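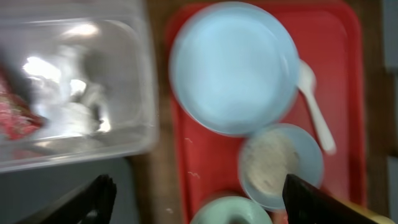 Rule 2 at Kako says you don't help the arm. I'd signed for it and everything, 400 quid a week to sit still. So I sat still - spoon and blue plate on the red tray, two little crumbs beside them - and itched to wipe.

Last updated: September
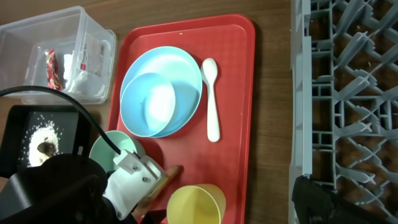

The tray, the spoon and the yellow cup.

Rule 20 is for people like me. "Hands in lap." I put mine there - then licked a finger and reached for the crumbs.

Filed under: Short Reads, Robots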